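How I Finally Got My Kid's Play Kitchen Under Control
By Indira Krishnan | April 27, 2020
273 shares | 14 comments

We've been home a lot lately, and the pretend food had taken over (I stepped on a plastic pea pod at midnight, in socks!). So I emptied every bin and started from scratch. You'll want a clear table, a bowl of warm soapy water and an old toothbrush.

First, spread it all out so you can see what you own.
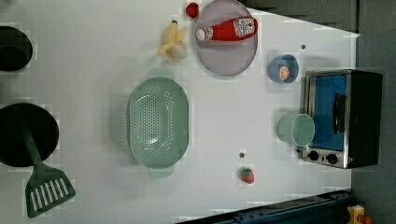
Ketchup on a plate, colander below. Everything out before sorting!

Next, sort by how it gets washed. Hard plastic goes straight in the bowl, and anything with a sticker label just gets a damp cloth. I scrub the little holes and seams with the toothbrush, then leave it all on a towel overnight.

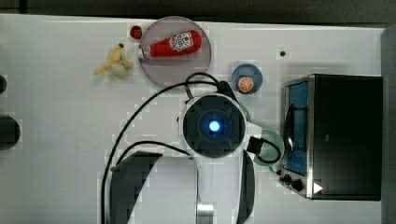 Dinesh Unnithan wrote to me that he adds a splash of white vinegar to the rinse and it takes the sticky feeling right off. I tried it, and yes, do that.

Now the bins. Mine are the shallow Binwood ones, one for food and one for dishes, and I tape a drawing on the front so my daughter can put things back herself.

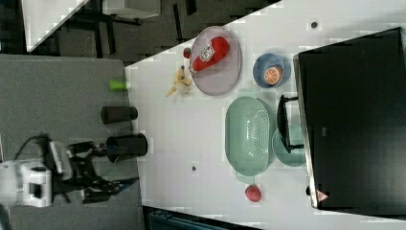

Last updated: May 2020

Cups go in last, on their sides, or they roll under everything else and you're back to digging.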